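Streaks on a glossy white worktop

Hiyori Amano
17th December

We moved into a flat with a shiny white worktop in July and I can't get it to look clean. I wipe it after every meal and when it dries there are smears all over it, worst where the light hits it. I've tried washing-up liquid, and a spray that said streak free on the bottle. Am I using the wrong product or the wrong cloth?

3 replies

Noboru Tanabe

Probably too much product. One drop of washing-up liquid in a bowl of warm water is enough for the whole run. Wring the cloth out hard, wipe, then rinse it and go over again with plain water. Dry straight away with a second cloth. If you leave it to dry by itself you will get marks, more so in a hard water area.

Masaru Oshima

same problem here, gave up and got a matt one

Zineb Bouazza

Agree with Noboru about drying it. I'd also look at how you hold the cloth. Scrunched up in a ball it only touches in a few places and leaves lines. Fold it into a rectangle, put both hands flat on it and go from one end to the other, then turn it to a clean side. Old rags are fine if they've been washed without fabric softener. Keep your sponges for the dishes, they hold grease and you just spread it about.

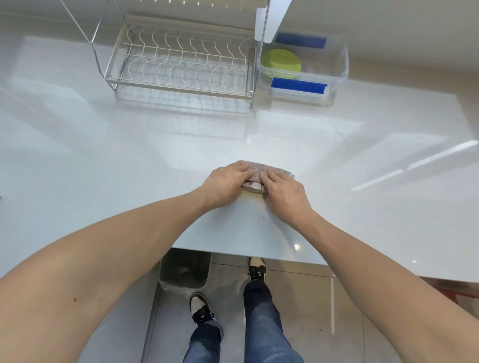 Do the bit by the draining rack last, as that's where most of the drips end up.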